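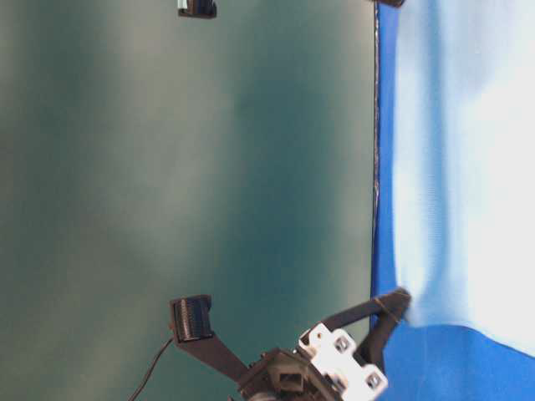 Gotero G2 two-finger gripper with ribbed pads
Item no. 2861

The G2 is our gripper for soft goods: towels, covers, work clothes and similar cloth items. It opens into a wide V, so one finger can go down on the fabric while the other stays free over the table. The fingers are black, the housing is dark gray plastic, and the white bracket is fixed with silver screws.

What we saw in our own trials

At Tonddale we tried the G2 against the Leite parallel gripper on the same arm, with the same cotton cloth. Each gripper made 50 picks. The Leite was faster to close, but it often took two layers when we wanted one. The G2 needed more care with the approach angle – after we set this to 30 degrees, it took the single layer more often. On thin polyester both had difficulties, and we do not recommend the G2 for this material at the moment.

Please note that the cable must have enough slack when the fingers are fully open. If it is too tight, it pulls at the pad.

In the box
Gripper with bracket
2 ribbed pads, mounted
Cable
Screws for the arm flange

Works with
Stemitz controllers from firmware 2 on. For older controllers please ask us before ordering.

Availability
In stock. Smooth pads will be available from September and can be ordered separately.

Page updated 22 August 2020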